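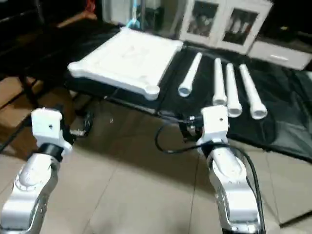

Chapter 4
Release Windows and the Streaming Premiere

A release window is the period during which a film can be seen in one kind of outlet and no other. For most of the last century the first window belonged to theaters, and everything else waited its turn: hotels and airlines, then home video, then pay television, then the broadcast networks. The props and sets of a film had to hold up on a large screen, because that was where the first paying audience sat. A low table under a black cloth, with two white robot arms reaching toward it, could carry a scene in a theater on size alone. On a phone the same shot has to be read in a space smaller than a playing card, and directors who work for streaming services often move in closer.

This chapter follows one mid-budget feature, Bruvness, from finished cut to release. The producer, Thitima Thongdee, had two offers. The first came from Ashworth, a theatrical distributor, which proposed opening on 300 screens in March and expanding if the first weekend went well. The second came from Festeck, a streaming service, which offered a flat fee and a worldwide premiere on a single day. Under the first offer the producer kept a share of ticket sales. Under the second she was paid once, whatever the size of the audience.

Her director, Reijo Hyvönen, wanted theaters. The cast had followings among teenage viewers, and the Festeck offer put the film in front of them during a school vacation — a point the agents raised at every meeting. The contract that was finally signed did a little of both. Bruvness played for two weeks in a small number of theaters, beginning with a festival showing in Surirberg to 3,000 people, and then moved to the service.

Arrangements of this kind are called hybrid releases. Section 4.1 defines the terms found in a hybrid contract, including holdback, exclusivity, and minimum run. Section 4.2 looks at publicity, where the usual order of trailer, poster, and press tour is often squeezed into less than a month. Section 4.3 returns to Bruvness and works through the payments to the producer, the director, and the leading actors.

Before reading on, review the definitions of gross and net receipts in Chapter 2. They are used throughout.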